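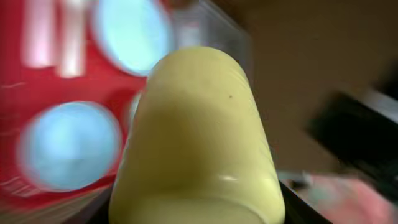
Yellow-green rounded container beside a red surface.

Subject: Re: Traffic fine payment plans, Prieto Municipal Court
Date: 2018-09-19

To all list members:

The clerk's office has received several inquiries following the message quoted below. The answers apply to the Prieto and Cosel divisions only.

> Our clinic in Barnance was told that a driver owing more than $465
> in traffic fines may ask for monthly payments without a hearing.
> Is that correct, and which form is used?

That is correct. The request is made on Form 260, which must be signed by the driver and filed before the due date printed on the citation. A driver whose license is already suspended must appear in person. Balances above $1,659 are still set for a hearing.

Filing the form does not contest the citation. Drivers who wish to do so should mark the back of the citation and mail it to Box 846, Skotent.

The revised form will be accepted from the first business day of October. Older copies will be returned unprocessed after that day.

Office of the Clerk, Traffic Division

Contact the list owner | Copyright Prieto Municipal Court | Back to top

Comments

cosel_driver: Does the $465 include late fees, or only the fine itself?

R.T.: Mine was counted with the fees. Call the window and ask before you file.

legalaid_desk: Thank you, we have updated our handout.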